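Snack tray

From Vurnora, the household encyclopedia

A snack tray is a shallow, open container used for setting out or storing small packets of food such as biscuits, crackers, nuts and dried fruit. 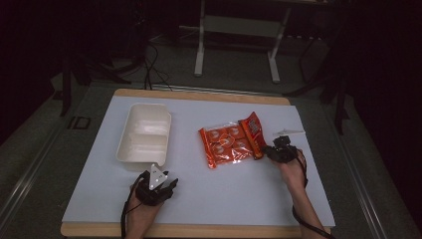

It belongs to the same family as the cutlery tray and the desk tidy, and in many homes the three are quite happily swapped about, so that a tray bought for forks may spend most of its life holding crackers.

Form

Most snack trays are rectangular, with rounded corners that are easy to wipe out and a rim that gives the fingers something to hold. White plastic is a common choice, though wood, tin and pressed card are all met with. The inside may be left plain or divided by raised ridges. Two ridges are enough to keep different kinds of snack apart, and low ones have the advantage that a longer packet can lie across them when the sections prove too small – a thing that happens rather often, as anyone who shops for a family will know.

Filling

Packets of biscuits and crackers are usually laid flat, with the printed front uppermost, or stood on edge like books on a shelf. Laying them flat is gentler on the contents and shows off the picture on the wrapper, while standing them up fits more into the same space. Shiny wrappers slide over one another very easily, and a bag with a good deal of air in it will lean on its neighbour unless it has a ridge or a wall to rest against. Many people empty the tray first and put everything on a table or board beside it, which makes it simpler to see what there is and to bring the oldest packets to the front.

Opened packets are better folded over and clipped, or moved to a tin with a lid, as an open tray does nothing to keep biscuits crisp.

Use in the home and at work

Roy Whiteley, in his small book Cupboards and Shelves, recommends one tray for sweet things and another for savoury, and is rather stern about mixing them. Tharindu Patwary takes a kinder view in his notes on office kitchens, where he describes a single shared tray at the firm of Horkico that was filled every morning and served 14 people very well.

Cleaning

Plastic trays need only warm water and a little washing-up liquid. Crumbs gather along the foot of each ridge, and a soft brush will lift them before the tray is washed. It should be dried fully before any packets go back in.

See also

Biscuit tin
Cutlery tray
Drawer divider
Lunchbox

Page last revised February 14, 2026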